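Lo que aprendimos quitando demostraciones

28 de enero de 2022

Desde junio trabajo en Noton, un proyecto pequeño sobre aprendizaje por imitación para tareas de manipulación. La pregunta de partida era bastante concreta: si recogemos demostraciones con una pinza de mano, ¿cuántas de ellas sirven para entrenar y cuántas estorban? Esta semana he cerrado la primera tanda de resultados y quiero dejarlos por escrito antes de que se me mezclen con los siguientes.

El conjunto tiene 800 demostraciones de una sola tarea: coger un vaso, darle la vuelta y dejarlo sobre un plato. Las grabamos en tres salas distintas. La política es la misma en todos los experimentos y no la hemos tocado. Lo único que cambia es qué demostraciones entran.

Para filtrar usamos Fotis, un programa que escribí en otoño y que puntúa cada demostración con dos medidas. La primera es la continuidad de la trayectoria estimada: si la posición de la cámara da saltos entre fotogramas seguidos, la puntuación baja. La segunda es la duración de las pausas, porque una persona que duda delante del plato enseña a dudar a la política — esto lo habíamos visto ya en pruebas anteriores, sin medirlo.
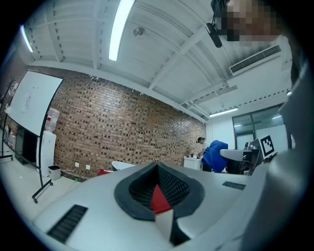
La estimación de la trayectoria es la parte que más tiempo me ha llevado. La cámara va montada en la propia pinza y el método busca puntos estables en el entorno, así que importa mucho lo que queda dentro de la vista. Una pared de ladrillo da puntos de sobra. Un techo de paneles ondulados, con tubos fluorescentes encendidos, es más delicado: el dibujo se repite y el emparejamiento se confunde de panel con facilidad. El marcador cuadrado en blanco y negro, de pie junto a la mesa, da una referencia fija, pero con el gran angular ocupa muy pocos píxeles cuando está al fondo de la sala. También hay que enmascarar el cuerpo blanco de la pinza, que llena la mitad inferior de la imagen y se mueve siempre con la cámara. Sin esa máscara, el programa cree que está quieto.

El resultado principal es que quitar el peor 10 % según Fotis mejora la política. Con el conjunto completo, el robot fallaba sobre todo al soltar el vaso, que quedaba apoyado en el borde del plato. Con el conjunto filtrado ese fallo aparece bastante menos. Si se sigue quitando, la mejora se detiene y después se pierde, supongo que por falta de variedad: las demostraciones con peor puntuación vienen casi todas de la misma sala, y al eliminarlas desaparece también esa sala.

Comparé además con Hedadent, el filtro que usábamos antes, que solo mira la duración total. Descarta demostraciones largas pero limpias y deja pasar otras cortas con la trayectoria rota. Entrenar con su selección da algo muy parecido a no filtrar nada.

Repetí cada entrenamiento con 3 semillas. Es poco. En una de ellas la diferencia entre filtrar y no filtrar es tan pequeña que no me atrevería a defenderla por separado. Cada entrenamiento tarda unas 11 horas en la máquina que tenemos, y por ahora no puedo permitirme muchas más repeticiones.

Queda pendiente probar los pesos en lugar del corte: que una demostración mala cuente menos, sin desaparecer. También quiero pasar el filtro por Cho, nuestro otro conjunto, que tiene tareas con las dos manos y en el que las pausas a menudo son necesarias porque una mano espera a la otra. Sospecho que allí la segunda medida no vale tal como está, y habrá que calcularla para cada mano.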